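Library > Working papers > Education and training > Section 3

Wed 13 April
By the Pendar Skills Study Group

3. Home practice and the written log

3.1 Background

Suturing is taught in scheduled sessions, but much of the repetition that makes it steady is supposed to happen somewhere else. Teaching programs assume that trainees practice between sessions and seldom check. In our study, 314 trainees at nine hospitals kept a paper log of their practice for 24 weeks and handed it in at the end of June. The logs held 2,356 entries. We report what the trainees wrote down and what stopped them from practicing. Tissue surfaces and a practice pad are shown in Figure 2.

Figure 2. Four close views of pink to red tissue surfaces; the last is synthetic practice tissue with a narrow slit.

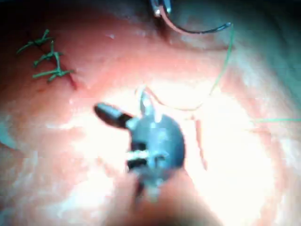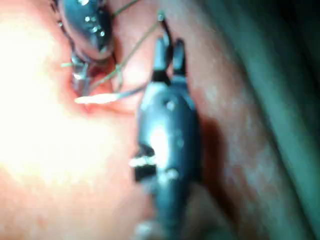
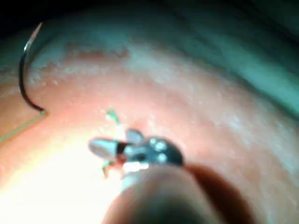
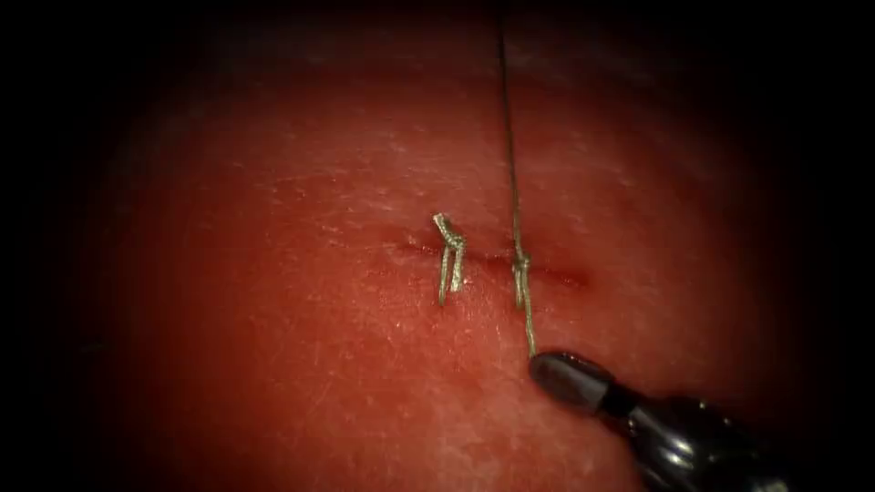 When did trainees practice between scheduled sessions?

Mostly in the evening after a day shift, and in short sittings. Weekend practice was less common than we had expected, and entries made after a night shift were rare at every hospital.

3.2 The log

The log was a stapled booklet with one line per sitting. Trainees wrote the day, the start and end times, the place, and the technique they worked on. A wide column at the right was left for remarks. We did not ask for a score or any other judgment of quality. In an earlier trial at the Dramen site, trainees had been asked to grade their own knots. Many of them filled in the same grade on every line, and several told the site coordinator that the grading made them put off writing the entry. We dropped the grade and kept the remarks column.

Booklets were collected at the end of the study and typed up by two readers working separately. Where the readers disagreed on a word or a time, the entry was checked again against the paper. Entries with no end time were kept for the analysis of place and technique and left out of the analysis of duration.

3.3 Place

The kitchen table was the most common place of practice, followed by the on-call room. The library was hardly used, although all the hospitals allow kits to be taken there. Remarks on this point were brief. Trainees wrote that the library tables were too low, that the lighting came from behind, or that they did not like being watched.

At the Roy site, a small room next to the staff cafeteria was open to trainees at all hours. It had one bench, a lamp, and a locked cabinet for needles. Use of the room was heavy in the first weeks and then fell off. The remarks give a plain cause: the cabinet key was kept at a desk that closed in the late afternoon. After the desk agreed to leave the key with the night supervisor, entries from the room picked up again but did not return to their early level.

3.4 Technique

Trainees tended to practice what they could already do. The simple interrupted stitch appears in more entries than any other technique, including in booklets from trainees near the end of their program. Subcuticular closure and deep stitches were practiced much less. Trainees who had been given a written task for the week were more likely to record a technique that was new to them. The task sheets used at the Polero site were a half page long and named one technique and nothing else.

We cannot say from the logs whether the trainees with task sheets became better at suturing. No test of skill was part of the study.

3.5 Barriers

Lack of time was the barrier mentioned most. The second was running out of thread. Trainees were given a set amount at the start and could ask for more, but many did not know whom to ask, and some used expired stock from the wards. Disposal of needles at home was the third. Several trainees stopped practicing at home for this reason and did not say so to their supervisors until the booklets were collected.

Childcare and shared housing were mentioned in the remarks but had no column of their own. A later version of the log should ask about them directly.

3.6 Limits

The entries were written by the trainees themselves and could not be verified. Some booklets were clearly filled in at one sitting with the same pen, and we kept these because we had no fair rule for removing them. Trainees who lost a booklet were given a new one, and the missing weeks were treated as blank. The count of sittings should therefore be read as a count of what was recorded.

Comments (3)

Guest: We had the same problem with the key. Ours was fixed by moving the cabinet behind the badge door. Did the Roy site look at that?

Reader, surgical nursing: Please publish the booklet page as an appendix. I would like to try it with our students and would keep the remarks column as it is.

Guest: Section 3.5 should say more about sharps containers for home use. We hand one out with each kit and take it back when it is full.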